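Dumis planning package: is it worth 3,478 pounds a year?

I was asked to try this before our lab in Sillville signed for two arms and a mobile base. Dumis sells it as a way to settle your equipment budget in simulation: choose a robot, drop it in a furnished room, run the jobs, read off a shopping list. Lamstead, who resell it, gave me a 30 day trial. I used 12 of them.

The grippers come first in the setup, and I spent longest there. You get a plain two-finger one with pads, and 7 others cost extra. 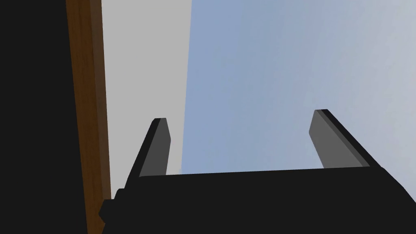
Luminița Ilie wrote in to say that her team budgeted from the same package and still had to buy a second set of finger pads by July, as the simulated grip was far kinder than the real one. I can believe it. Friction is a single slider, and the default flatters everything.

Reach is better handled. With the two-armed model at a granite-topped counter, I could see early on that a cheaper, shorter arm would be a false saving.
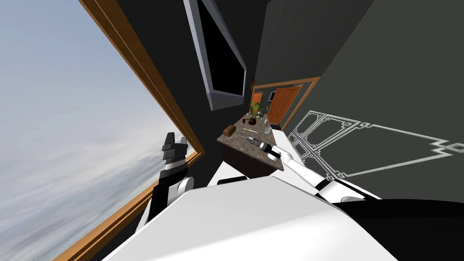

The costing sheet is where I lost patience. It leaves out spares, training and floor work, and it prices service as a flat yearly sum whatever hours you enter. I ended up retyping the lot into my own spreadsheet.

Buy one month if you need to compare arms. I would not take the annual licence — not until the costing sheet is fixed.

Alina Cozma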